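# How to Teach a Robot to Pick Up a Tissue (Bring a Snack)

You learned to throw away a tissue when you were very small, and somebody probably only had to tell you forty times. Robots need more reminding than that.

A robot doesn't know what trash is. It doesn't know what a rug is, either, or why grown-ups get upset about things left on one. So the people who build robots collect examples. An example is one try at a job, saved from start to finish: what the cameras saw, and how every joint in the arms moved along with it. Put enough examples together and a computer can start hunting for patterns in them.
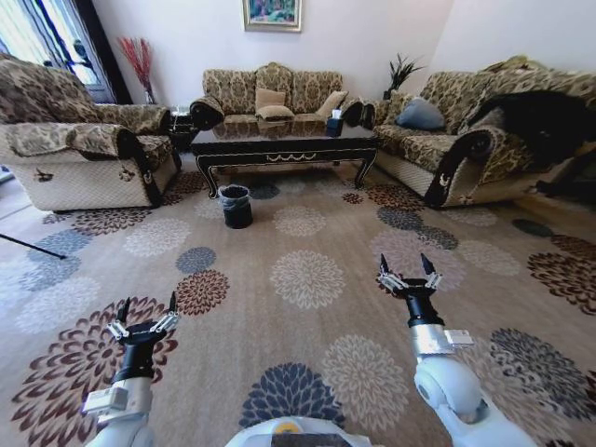 *Two arms, one wastebasket, and a rug with a lot going on.*

At Pletumberg, the team gathering examples for a project called Wuvetti saved 172 tries at living room cleanup in February. They kept 113 of them. The others had problems, such as a camera that quit halfway through or a person who walked in looking for their keys.

Why so many? Suppose you showed the computer a single try, with the tissue beside the coffee table. It might decide that the job is "reach for that exact spot on the rug." Move the tissue over a little and the robot would reach, very proudly, for nothing. So the team keeps changing things. The tissue moves. The bin moves. The light from the window changes by itself, which saves everyone some work.

Cameras go in more than one place, too. A camera up high gets the big picture. One down near the gripper (that's the robot's hand, more or less) gets a close view of whatever the fingers are up to, plus a very good view of its own knuckles. 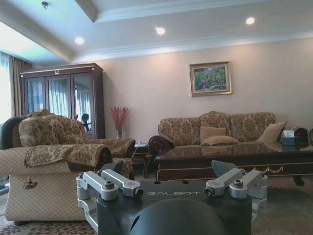

Csenge Antal wants to know whether the robot gets bored. It does not, Csenge. It has no idea it has done this before, and it would happily go on until the furniture wore out. The people get bored, and they are the ones with the sandwiches.

Picking up a tissue is harder than it sounds. A block has corners and stays the same shape when you squeeze it. A crumpled tissue has a new shape every time, and it weighs almost nothing, so the robot can't learn much by feeling how heavy it is. It has to look. 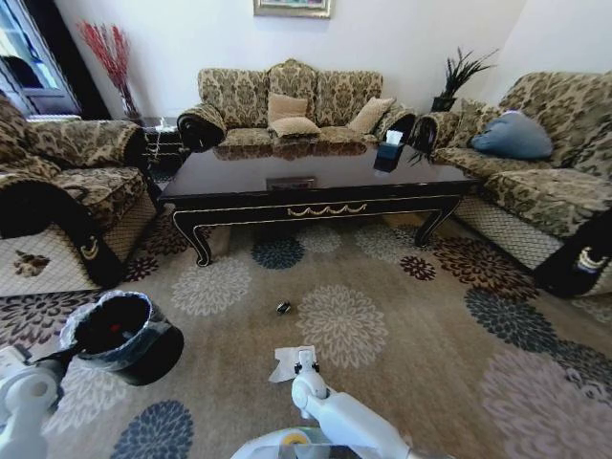 Photo: Orsolya Medve / Gernside

Each saved try then gets labels. A person watches it and marks the parts: *reach*, *grab*, *lift*, *drop in bin*. If you have ever had to underline all the verbs in a paragraph, you know how thrilling this is.

Tries that go wrong can be worth keeping, as long as they're labeled as wrong. A dropped tissue shows the computer what a bad grip looks like. The best ones show a drop and then a second grab, because the robot will need to know what to do after it messes up. So do you, by the way.

Two arms make things trickier. One can hold the bin while the other does the picking up, and the computer has to learn how they work together. Try it at home with a paper cup in one hand and a tissue in the other. Now do it 41 times, and write down where your elbows were.

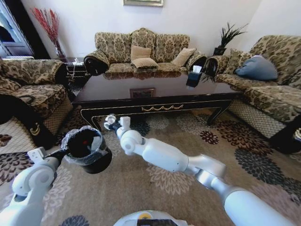

Tahiri for Kids · Issue 41 · page 7

**Try this:** Ask a friend to be the robot. Your friend may only do what you say, and may not be helpful on purpose. Get them to put one crumpled tissue in the trash. Write down every instruction you give, including the ones you had to shout.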